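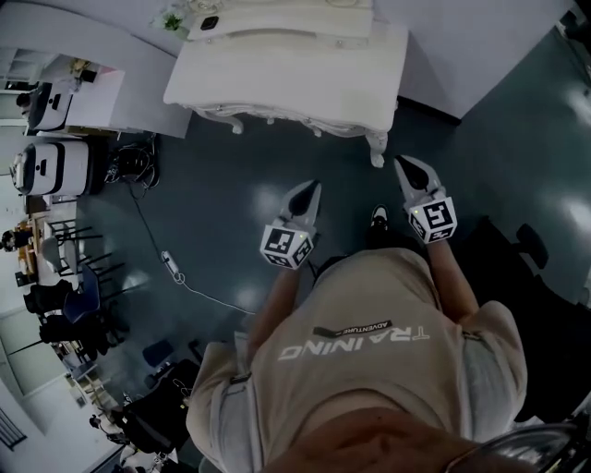
A mesinha branca de pernas curvas, com a plantinha verde em cima.

Eu tenho uma teoria, que já defendi em mesa de bar e agora defendo por escrito: todo lugar de trabalho precisa de pelo menos um móvel que não combine com nada. De preferência branco, de pernas curvas e com aquele recorte ondulado na frente, que minha avó chamava de "saia". Igualzinho ao que minha tia mantinha no corredor com o telefone em cima, e ai de quem encostasse!

Sei que o gosto do momento é outro. Entre num escritório novo e você encontra cadeira preta de rodinha, mesa reta, parede branca, rodapé escuro, fio para todo lado. Não tenho nada contra a cadeira preta (escrevo sentada numa), mas passar o dia inteiro cercada só disso me dá uma tristeza que eu demorei anos para entender de onde vinha. Aí aparece uma mesinha de perna torneada, toda cheia de si, encostada na parede, e o olho finalmente tem onde parar.

A Marisol Salinas, com quem dividi sala por muito tempo, acha isso uma bobagem completa. Para ela, perna entalhada só serve para juntar pó, e quem gosta é porque nunca passou pano. Passei, Marisol! Em novembro limpei a minha inteira com escova de dentes, dobrinha por dobrinha, e fiz com gosto. Ela também diz que o tampo é pequeno demais para servir de alguma coisa. Pois eu acho ótimo: cabe uma planta pequena, cabe o telefone, e acabou. Mesa grande vira depósito em uma semana. A minha de trabalho, neste momento, tem caneta sem tampa, nota fiscal, dois carregadores e uma xícara que prefiro não examinar.

Paguei 70 reais na minha, num brechó, e levei para casa no colo, dentro do ônibus. Depois vi uma parecida na Manríquez por 600 e fiquei me achando muito esperta o resto do dia. Vi também uma "releitura contemporânea" da Vosberg por 1.649, sem a saia, com as pernas retas. Quer dizer, tiraram justamente a graça e cobraram a mais por isso.

Agora, uma coisa eu peço: não escondam a mesinha no canto da recepção, com revista velha em cima. Ponham onde se trabalha mesmo, perto dos cabos, da régua de tomada, das mochilas largadas no chão. Ela aguenta. E piso escuro e brilhante, que costuma deixar qualquer sala com cara de concessionária, fica lindo com um móvel branco em cima (é o único elogio que faço a esse tipo de piso, que mostra cada pegada).

Quanto à planta, que seja pequena e que alguém se lembre de regar. A minha já é a terceira.

Comentários

Jaqueline Bañuelos
Tenho uma idêntica à da sua tia, herdada, e meu marido quer pintar de cinza. Vou mandar esse texto para ele hoje.

Marisol Salinas
Continuo achando que junta pó. E a xícara era minha.

Leitora do interior
Escova de dentes macia ou dura? A minha tem a tinta descascando e tenho medo de estragar.

Leia também
Em defesa da cadeira que range
Quinze anos com o mesmo abajur
Varell ou Vollis: comprei as duas estantes e me arrependi de uma
Por que parei de esconder os fios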